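Flurncombe Block Library — Frequently Asked Questions
Last updated Mar 15, 2020

Quick answers to the stuff we get emailed most. If yours isn't here, write to Ximeng and she'll get back to you, usually same week. Bins first, then blocks, then money.

What is the block library?

Like a toy library, but only blocks. Long ones, short ones, big heavy tubs of them. You borrow a bin, you bring it back. Playgroups, kinders, out-of-hours care, grandparents with a rumpus room. We run out of Flurncombe and do a drop to Rasteldale as well.

How long can I keep a bin?

4 weeks. One renewal if no one else is waiting. Groups in Rasteldale get until the next drop, even if that runs over.

What sizes are there?

Two. The Fan is the small set, fits in a car boot with the pram still in. The Vevari is the big one, 200 blocks, and you'll want two adults to lift it. Please don't drag the Vevari across your floor and then ring us about the floor.

Do the colours mean anything?

Not officially. Some groups sort by colour at pack-up, some don't bother. We don't check. If you've borrowed two sets at once, keep them apart, that's all we ask.

Why metal bins? Plastic would be lighter.

It would. We had plastic ones and the lids went, then the corners went. Metal gets scratched and that's the end of it.

The bottom of my bin is all scraped up. Will I be charged?

No. Scratches, scuffs, worn patches, bits where the coating's come away — all normal, don't even note it on the form. What we do want to hear about is a bent rim or a sharp edge. Run your hand (carefully) along the top before the kids get to it. Anything that catches, tape over it and tell us.

Can I put a bin up on a table?

Yes, if the table is solid and the kids are tall enough to see in. Flat table, not a trestle. Works well for sorting and for packing up, less well for toddlers, who will climb.

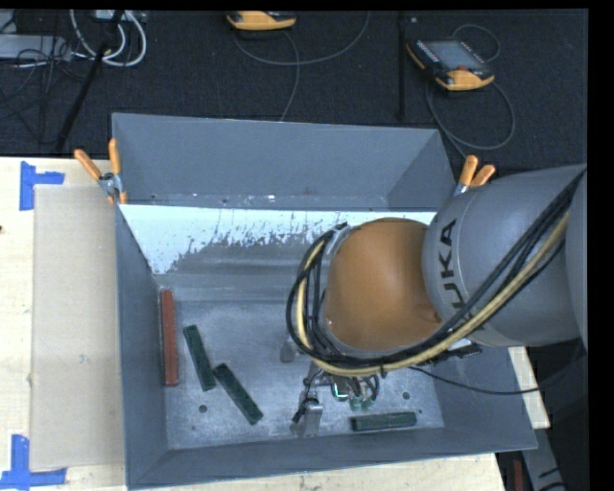
Put a towel or an old placemat underneath if you care about the timber. The bins are hard on a nice tabletop and we can't pay for resanding.

How do I pack the blocks for return?

Long ones first, flat on the floor of the bin, hard up against a side wall and running the same way. Then the next one beside it, and so on across. If they go in on an angle you lose the room and the last lot won't fit, and then you'll think we gave you too many. We didnt.

Short blocks go on top, any old how. Nothing above the rim please, the bins get stacked in the trailer.

A block has wedged itself in the corner. Help.

Happens a lot with the long ones. Take out whatever is leaning on it, then lift one end. Don't tip the bin over. Hongjun Cheng repairs our blocks and he says most of the split ends come from tipping.

I'm missing one. What now?

Look under the couch. Then look in the other bin. If it's properly gone, tell us when you return, there's a form taped inside the folder. We don't charge for the first one in a loan. After that it's $4 a block, which just covers the timber and paint.

Can we paint or draw on them?

No. Chalk comes off, so chalk is OK. Texta doesn't. Stickers are worse than texta.

How do I clean them?

Damp cloth, bit of dish soap, dry straight away. Don't soak. Don't hose the lot in the backyard and leave them in the sun, they warp. Same for the bins, wipe and dry, they rust if water sits in the corners.

If there's been gastro or a cold going round your group, say so at drop-off and we'll rest the set before it goes out again. No dramas, just tell us.

What ages are they for?

Three and up. Under threes with an adult right there. The long blocks are heavy enough to hurt a foot, shoes on is a good rule. Older kids like them too, we've had a 13 year old borrow the Vevari for a marble run and bring back every peice.

What does it cost?

Family membership is $200 a year, or 194 if you pay by bank transfer (saves us the card fee). Groups, ask Ximeng Liao, it depends on how many sets you want. Casual loans are on hold until May while we sort out the booking sheet.

Where do I return a bin?

Same door you picked it up from. Side entrance, ring the bell, wait a minute. Don't leave it on the step — it fills with rain and then we're back to the rust question.

Can someone else return it for me?

Yes, just make sure your name is on the tag. We've had unlabelled bins turn up and it takes ages to work out who to tick off.

Do you take donations of blocks?

Sometimes. Send a photo and rough sizes first. Wood only. We can't take anything with flaking paint or anything homemade with nails in it, sorry.

Can I buy a set?

Not at the moment. Hongjun does make extras over winter and they go to members first, so watch the newsletter.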